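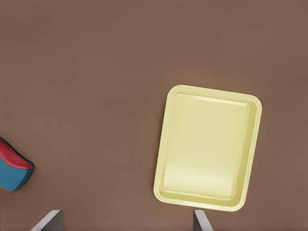

Yellow tray, top view, render.

Notebook, 23/11/2022

Long day with the two loaner laptops, and I want to get it all down while I still remember which cable went where. The Torell is the heavy one with the good screen, and the Grivow is the thin one Fouzia has been carrying to meetings all month. Both have been on the bench since breakfast, both on wall power, both with the same clean install and the same driver. I left the browser off each of them this time, having learned my lesson in May, when a tab I'd forgotten was eating half the memory and I spent a whole afternoon blaming the graphics chip (sorry again, Fouzia).

I used the little Prareo render scene for all of this, same as last time, at the medium setting. I know we talked about moving to something more demanding, and I still would like to, but I wanted numbers I could lay next to the old pages without having to explain them to myself later.

Torell first. It ran the loop without any complaint and the processor settled at 84 degrees after a while, fans loud but steady, a sort of hair-dryer-in-the-next-room sound. I can live with that. Leonie can't, she moved her chair to the other side of the shop, and I don't blame her! The keyboard deck got warm above the function row but the palm rest stayed comfortable the whole time, so you could type on it for real if you had to.

The Grivow was a different story. It climbed to 90 within the first pass and then pulled its clock speed down, came back up, pulled it down again, and went on like that until I stopped it. You can see the sawtooth very clearly in the log. Frame times followed along, so a scene that felt smooth at the start was getting jerky by the end. I ran it 14 times, with a cool-down between runs, and the pattern never changed much. Raising the back edge on a couple of erasers helped a bit, and I'd like to try it again with a proper stand before I write that down as a finding.

I did open up the bottom cover on the Grivow to have a look (ten screws, two of them longer than the rest, they go at the hinge end, please please remember this). No dust to speak of. The fan spins freely. The paste looked a little dry at one corner but I am no judge of paste and would rather have Leonie look before anyone wipes it off. She has done far more of these than I have and she has the good spatula.

Something else, before I forget. The Marar dock does not like the Torell. With both monitors plugged in, the second one goes black for a second or so every time the machine wakes up, and once it didn't come back until I pulled the plug and put it in again. Same dock on the Grivow is perfectly happy. I swapped the cable and it made no difference, so my money is on firmware, but I haven't checked which version the dock is on. Fouzia, if you still have the updater on your stick, could you leave it in my drawer?

Storage test: copied the folder of 1000 small files from one drive to the other on each machine. The Torell was quicker, which surprised me a little, as the Grivow has the newer drive on paper. Could be heat again. I'll redo it from a cold start tomorrow before anything else gets switched on.

Battery rundown is not done. I started it on the Torell and then absentmindedly plugged the charger back in when I tidied the bench, so that's an hour gone and entirely my own fault. Starting over tonight, brightness at the halfway mark, wireless on, and I've put a strip of tape over the charging port so I can't do it again.

Still to do: paste check with Leonie, dock firmware, cold copy test, and find out when the loaners have to go back. I think the Grivow is due first but the slip is in Fouzia's folder.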